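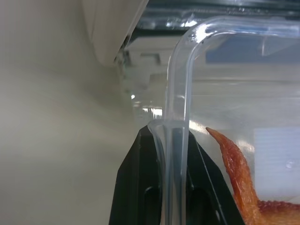 Durchsichtiger Kunststoffbehälter, rechts im Bild

Vorratsdosen: Glas oder Kunststoff?
Forum > Küche & Haushalt > Aufbewahrung

krümelkiste schrieb:
Hallo zusammen, ich miste gerade meine Vorratskammer aus und bin am Verzweifeln. Mehl, Linsen, Haferflocken, drei angefangene Packungen Grieß, alles mit Gummibändern und Klammern zugemacht. Und dann hatte ich im Herbst auch noch Motten! Jetzt soll alles in vernünftige Dosen umziehen, und zwar durchsichtige, sonst kaufe ich den vierten Grieß. Ich schwanke zwischen den Kunststoffdosen von Bestinico und den Gläsern von Clurine. Hat jemand beides und kann vergleichen? Im Januar will ich damit durch sein.

tante_emmaladen schrieb:
Glas, immer Glas. Ich habe meine Clurine-Gläser seit Jahren und die sehen noch aus wie am ersten Tag. Kunststoff wird irgendwann trüb und nimmt Geruch an. Ich hatte mal Currypulver in so einer Dose, da konnte ich danach nur noch Currypulver reintun.

Hefezopf77 schrieb:
Sehe ich anders. Für Gewürze ja, da würde ich auch Glas nehmen. Aber 2 Kilo Mehl im Glas, und das Ding steht auf dem obersten Brett? Mir ist so eins mal aus der Hand gerutscht, ich hab noch wochenlang Splitter hinter der Heizung gefunden. Seitdem Kunststoff für alles, was über Augenhöhe steht. Und bitte nicht in die Spülmaschine damit, dann bleibt der auch klar.

krümelkiste schrieb:
Oje, an das oberste Brett hab ich gar nicht gedacht. Ich bin 1,58 und komme da eh nur mit dem Hocker ran. Wie spült ihr die denn von Hand, wenn man mit der Hand nicht bis unten kommt?

Hefezopf77 schrieb:
Flaschenbürste und ein Spritzer Spüli, danach offen über Nacht stehen lassen. Ganz wichtig, die Dichtung rausnehmen und extra trocknen! Da sammelt sich sonst alles drunter.

schubladenfee schrieb:
Was mir hier fehlt: Form! Ich hatte jahrelang runde Gläser und hab mich immer gewundert, warum der Schrank so voll ist. Dann bin ich auf eckige umgestiegen (von Jamurine, gibt es glaube ich nur noch online) und hatte plötzlich ein halbes Brett frei. Messt vorher den Schrank aus, auch die Tiefe. Ich hab nur die Höhe gemessen und durfte 4 Stück zurückschicken.

tante_emmaladen schrieb:
Eckig ist aber blöd beim Ausschütten, das Mehl hängt dann in den Ecken. Und beim Sauberwischen auch.

schubladenfee schrieb:
Ich schütte nicht, ich löffle :-) Mit einer kleinen Schaufel kommt man da prima überall hin.

linsen_otto schrieb:
Zum Thema Motten: Bevor ihr irgendwas umfüllt, erst mal alles ein paar Tage ins Gefrierfach. Die beste Dose bringt nichts, wenn die Eier schon im Mehl sind. Hab ich auf die harte Tour gelernt, inklusive Ausräumen der kompletten Küche. Schraublöcher in den Regalwänden nicht vergessen, da sitzen die gerne drin.

krümelkiste schrieb:
Iiiih. Okay, danke, dann räume ich heute Abend das Gefrierfach frei. Die Erbsen müssen eh weg.

Hefezopf77 schrieb:
Noch was zur Größe: Nimm für Mehl nicht die 1.000-ml-Dosen, da passt kein ganzes Paket rein und du hast wieder eine angefangene Tüte rumliegen. Für Linsen und Reis reichen die bei mir gut.

tante_emmaladen schrieb:
Da sind wir uns mal einig. Trotzdem bleibe ich bei Glas, wenigstens für alles unten im Schrank.

krümelkiste schrieb:
Also oben Kunststoff, unten Glas, und Gewürze sowieso ins Glas. Damit kann ich leben! Beschriftet ihr eigentlich direkt auf die Dose oder mit Etikett? Bei Weizen und Dinkel sehe ich sonst keinen Unterschied.

linsen_otto schrieb:
Malerkrepp und Edding. Geht ohne Rückstände ab, und das Haltbarkeitsdatum passt auch noch mit drauf.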